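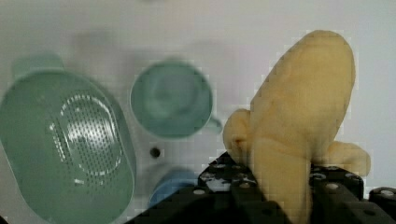

About Fustside

Welcome, and thank you for wandering over to this page (most people go straight to the course dates, so it's nice to have company). Fustside is a small teaching workshop in Plalstead where people learn to show a robot how to do a job, either by taking hold of the arm and moving it through the task themselves or by steering it from a set of hand controls a little way off.

We opened in November with one arm, one table and a kettle. Rosaura Quintero and Wilson Villca had been running evening classes in machine maintenance for years, and they kept meeting people who were perfectly good at their own work, cooks and packers and care staff among them, and who wanted to know whether a robot could be taught a bit of it without anybody having to write a program. Rosaura thought it could, if the person who knew the job did the showing. That is still more or less how we run things.

How we teach

Everyone starts with the arm switched to its soft setting, so that it goes where your hand takes it. You guide it to the thing, close the fingers, lift, carry, put down, and then you do the whole business again with the thing somewhere else. It feels very odd for the first ten minutes and then, for nearly everybody, it stops feeling odd at all! After lunch we move on to the remote controls, which take longer to get used to. Your own hand knows how far away a cup is, and the first few times you drive a gripper towards one from across the room you'll wish you could lend it your eyes. 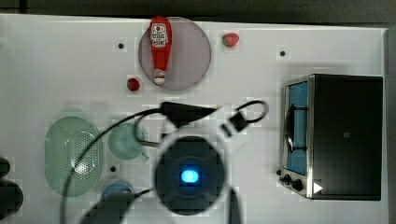 Kitchen work is where we like people to begin, partly out of affection and partly because it is full of small decisions that we all make without noticing. Which end do you take hold of? Do you come in from above or from the side, and what are you going to knock on the way? Learners often tell us that clearing a plate sounds like the easy exercise on the list, and then they meet a ketchup bottle lying right across one, nearly as long as the plate is wide, with a strawberry off to either side and a toaster oven taking up the space they'd hoped to swing round in. There are several decent ways to go about it. Aniela Borkowska, who leads most of our day courses, will ask you to choose one and stick to it for the whole set, and she is quite strict about that, in a kindly way.

We keep every recorded attempt, fumbles included, and go through them together before we train anything. A typical learner records 30 goes at a task over two days, and we've now stored 1182 altogether. Some of the older ones are a bit painful to watch. Wilson's are in there too.
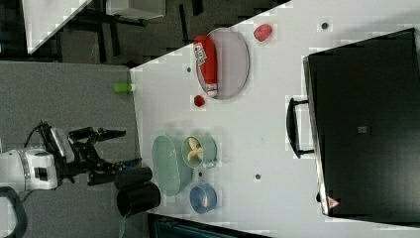
At the practice table, with a banana in the green bowl and the gripper reaching in from the side.

Who we are

Rosaura Quintero looks after the teaching and writes the exercises. Wilson Villca keeps the arms going and is the person to ring if you have a question about cables, mountings or parking. Aniela Borkowska teaches the day courses, and Flor Mamani takes the Mellor group, our longer programme for people who want to go on and set up a task at their own place of work. Encarnación Olmedo answers the post and the telephone and knows where everything is.

Coming to see us

Groups are kept to four, so each person gets a proper long turn at the arm. You don't need any background in computing, and you don't need steady hands either. Wear sleeves that you can push up. If you'd like to bring an object from your own work, please do, as long as it fits on the table and you won't be heartbroken if it gets dropped.

Visitors are welcome to sit in on a session before booking. Ring or write to Encarnación and she'll find you a morning.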